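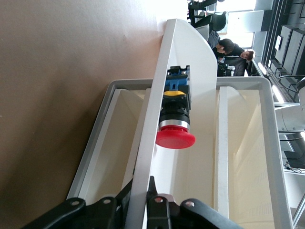 Can you build a decent robot arm setup in a shared workshop without going broke? With patience and a lot of secondhand parts, you can get surprisingly far.

I've been at mine since spring at Honduvum, the shared shop I joined mostly for the drill press. My budget was $2,000 and I'm at $1,380, if you ignore the coffee (please ignore the coffee).

The stop button was the first thing I wired, and I'd tell anybody starting out to do the same. Mine is the classic red mushroom cap with a yellow collar and a blue contact block behind it, screw terminals and all. It's mounted on a white panel with a rounded end, so the cap sticks out where a panicky hand can find it. I've slapped it plenty!

Use the normally closed contact. If a wire falls off, the arm stops, and you'd much rather find a loose screw that way. I got this wrong on my first try and spent an evening pressing a button that did nothing at all.

The gripper has black fingers with round bolt holes, and I love those holes — I can bolt on rubber pads, hooks, whatever I dream up on the drive home. Right now it's learning to work over a light gray plastic tray with a divider in it. The motion software is Claltico, which is great once you've read all 163 pages of the manual and maddening before that.

Next up is a proper enclosure for the power supply, plus shorter cables. I also want to run 1,000 cycles in a row without babysitting. My record so far is 380, and then a set screw backed out of the wrist. Threadlocker is on the list for October.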